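Arville recall vote: your questions

Is the recall of the Ziswood council really happening in March?
The petition says so. The clerk has certified 4 of the 5 districts, so I'd hold off on the yard signs.

Did Dolan promise 21 new jobs?
The press release said 21. The speech said 23. Neither came with a contract attached – I asked for one and got a brochure.

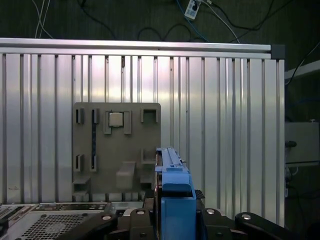

Fixture board mounted on an aluminum panel.

Will the tax break pay for itself?
Supporters say yes. They said that about the Namer deal too, and the town still hasn't published those numbers.

Where can I read the petition?
At the clerk's office, during business hours. Bring your own pen.

Updated Dec 27, 2024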